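Coat and Sweatshirt Drive: Please Fold Before You Drop Off

The Brolleck residents' clothing drive runs through the end of March. Last year we sent 129 bags to the Warna shelter, and this year we have room for 200. Bins are in the lobby on the Bjarnason Street side and by the second-floor laundry.

We ask that everything come in clean, dry and folded. Tanvir Weerakoon does most of the sorting, and a bag of folded clothes takes him a few minutes. A bag of balled-up ones takes closer to half an hour, and he usually ends up washing it again.

Sweatshirts with hoods are what people ask about most. Lay the hoodie flat on a bed or table with the front facing up and smooth it out from the middle. Bring one sleeve across the body, then the other. Fold the hood down over the chest, then fold the bottom hem up to meet it. Check the pockets first – last year we found keys, a bus pass and 40 dollars, and only the keys went back to their owner.

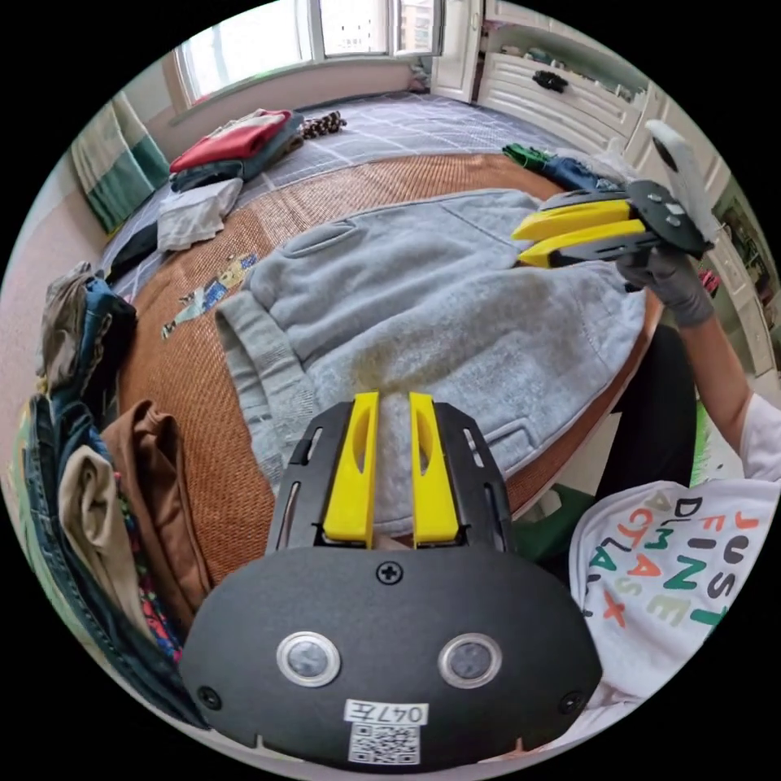

A gray fleece hoodie spread out on the bed, with folded clothes on the far side.

Shirts and pants can be folded any way you like as long as they stack. Please keep children's sizes in a separate bag and write the size on a piece of tape. We can't take underwear, single socks or anything with a broken zipper. Sheets and towels are fine, but they go in the Stivalo boxes next to the mailboxes.

The shelter is shortest on adult large and extra large, and on anything warm. Blankets are covered for now.

If you can't carry your bags down, leave a note for Ditte Kirkegaard in the office before noon and she will arrange a pickup from your door. Extra bags are at the front desk. We bought 300, so take as many as you need.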